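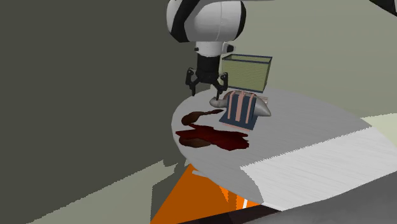
The Wonside set is a collection of simulated pick-and-place examples, gathered by people steering a virtual arm and used to train the Stultico grasping policy. These answers are for operators and for teams who receive the data. Each episode gives the operator a table, one or more things on it and a written instruction, and the surroundings change between episodes. A layout might put a striped, capsule-like object on a blue mat in front of an open bin, with a dark red spill across the near part of the tabletop. The spill is part of the layout and should be left as it is unless the instruction mentions it.

How many episodes are in the current release?

1621, recorded over 29 table layouts. Rejected episodes are not included in that figure.

Is any of it recorded on real hardware?

No. Real recordings made at Clembridge are kept in a separate set with its own format. Do not merge the two without converting the gripper values first.

When does an episode start and end?

It starts at the first arm movement after the instruction is shown. It ends when the operator presses Finish or when the time limit runs out. Standing still at the start is trimmed automatically. Standing still in the middle is kept.

Should I redo an episode if I miss the grasp?

Not if you can recover. Open the fingers, back off and try again in the same episode. Two failed attempts are allowed. After a third, mark the episode as failed and go to the next layout.

What counts as a failed episode?

Any episode where the object finishes somewhere other than the place named in the instruction, or where the arm has pushed through the tabletop. Failed episodes are stored with a label and can be requested separately.

Why do wall and floor colours change so often?

Earlier policies learned to rely on the background. Colours, patterns and lighting are now drawn at random for each episode. Object positions are drawn from a fixed list.

Can I write my own instructions?

Only in the free-text sessions. Keep to one sentence, name the object and name the place. Avoid "left" and "right", as they depend on which camera view is used.

How is the data split?

By layout. 11 layouts are held back for testing and never appear in training. Splitting by episode gives scores that are too high.

Who is Wilczyńska in the file headers?

It is the name of the recording server. The field can be ignored.

Last updated: June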